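Comprei o kit de tricô histórico da Kiltier em maio e só agora acabei o segundo par de meias, por isso já posso falar com alguma propriedade (e com os dedos doridos!).

A caixa chama-se Harasym e promete meias de soldado como as que as senhoras da terra faziam para a tropa em 1808. Traz dois novelos de lã cinzenta, um jogo de agulhas de duas pontas, um marcador e um livrinho de 30 páginas assinado por Nazar Derkach. O livrinho é a melhor parte, li-o todo numa noite! Fala das recolhas de roupa, das cartas que iam dobradas dentro das meias, das mantas que se cosiam aos serões... fiquei com vontade de saber mais.

Já a receita em si, enfim. O calcanhar vem explicado em meia dúzia de linhas e na volta 17 há um erro: manda diminuir dos dois lados e depois as malhas não batem certo. Desmanchei aquilo três vezes até ir fazer as contas num papel. A lã pica um bocado, mas aguenta bem e não larga pelo. As agulhas são boas, leves, só achei as pontas rombas para o meu gosto.

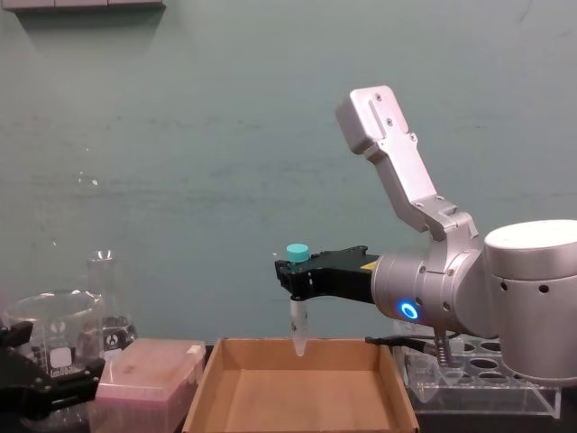

Braço robótico com um microtubo de plástico na pinça, numa bancada de laboratório.

Comparado com o kit da Wullov, que fiz no ano passado, este ganha na história e perde nas instruções. Para quem nunca fez uma meia, eu ia primeiro ao da Wullov. Para quem já tem mão e gosta destas coisas antigas, vale o dinheiro. Dou 4 em 5, e o próximo par é para o meu pai, que calça 44 e já anda a perguntar por elas.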